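## 4. Basins: placing, connecting and daily care

This section covers the rectangular floor basin (Girano), the small basin on a metal stand (Hopkin) and the vanity with a square inset basin (Sukwood). Read it through once before you connect any water. If your order included only one of the three, skip the steps marked for the others.

### 4.1 Before you start

You will need a level, a soft cloth, a bucket, a roll of thread tape and the bag of washers packed with the drain kit. Check the washers against the card in the bag. Part 144 is the flat washer for the drain. Part 361 is the tapered one for the overflow. They look alike and are often swapped.

**Caution:** Shut off the water at the wall before you remove any cap or plug. Open the nearest faucet afterward to let the pressure out.

### 4.2 Placing the basin

1. Clear the floor where the basin will go and wipe it dry. Stone floors are slick when wet, so lay a mat down if you expect to spill.
2. Set the basin in place and check it with the level, front to back and then side to side. A slight fall toward the drain is built into the bottom, so place the level on the rim.
3. Leave at least 30 inches of standing room in front. You should be able to reach the drain with one hand without leaning your weight on the rim.
4. If a cabinet stands behind the basin, leave enough of a gap to get a cloth down between the two.
5. For the Hopkin, tighten the four bolts on the stand only after the basin is sitting on it. Tightening them earlier can leave the stand twisted.

**Note:** The Sukwood vanity is heavy. Two people should move it, and the basin should stay protected with its foam sheet until the cabinet is against the wall.

### 4.3 Fitting the drain

1. Press washer 144 into the drain opening from above.
2. Drop the drain body through the washer. Hold it from above and hand-tighten the nut from below.
3. Give the nut a quarter turn with a wrench. Stop there – more will pinch the washer and cause the leak you are trying to prevent.
4. Fit the overflow with washer 361, wide side toward the basin.
5. Close the drain and fill the basin to a hand's width below the rim. Wait 20 minutes, then feel the underside with a dry cloth.
6. Open the drain and check the joint again while the water runs out.

### 4.4 The rim and what goes on it

The back edge of the floor basin is wide enough for soap and small bottles. Keep the front edge free, as this is where your forearms go when you reach in. A flexible hose can come over the rim at a rear corner, where it stays out of the way of the drain.

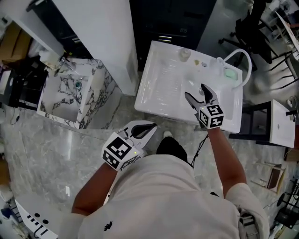
*Fig. 4-1. Floor basin, with small items and soap along the back edge and the hose at the right rear corner.*

Keep the following in mind when you set out your own basin:

- Use a soap dish with a raised bottom if you can. Bar soap placed directly on the rim leaves a film that hardens overnight.
- Metal items left standing in water will mark the surface. Lift them and dry underneath once a day.
- Do not put glass on the rim. If it falls in, it can chip the finish around the drain.
- Let the hose bend in a wide curve. A tight bend weakens it at the fold, and the flow drops.

**Caution:** Keep power cords off the floor near any basin, and never let one hang where water can run down it to an outlet.

### 4.5 Daily cleaning

1. Take everything off the back edge.
2. Rinse the basin from the back toward the drain.
3. Wipe with a soft cloth and a little dish soap. Start at the rear corners, where residue collects first.
4. Lift hair and lint from the drain by hand before you rinse again. Do not push it down.
5. Rinse, dry the rim and put the items back.

For the Sukwood, dry around the base of the faucet as well. Standing water there leaves a white ring.

### 4.6 Weekly cleaning

Mix some 200 milliliters of white vinegar with the same amount of warm water and wipe it over the floor basin and the Hopkin. Leave it for five minutes and rinse well.

**Caution:** Do not use vinegar, lemon or any descaler on marble. This applies to marble floors too – protect the floor with a towel before you start, and wipe up drips at once. For marble surfaces, use the Verach stone soap supplied with the vanity, or another pH-neutral cleaner.

### 4.7 If the basin drains slowly

1. Remove the drain cover and clear the crosspiece.
2. Put the bucket under the trap, unscrew it and empty it.
3. Rinse the trap in a different sink, then refit it hand-tight.
4. Run the water for a full minute and check the joint.

If the basin is still slow after this, the blockage is farther down the line. Contact the service desk, attention Teodoro Lozano, and have the model name and your drain kit card at hand.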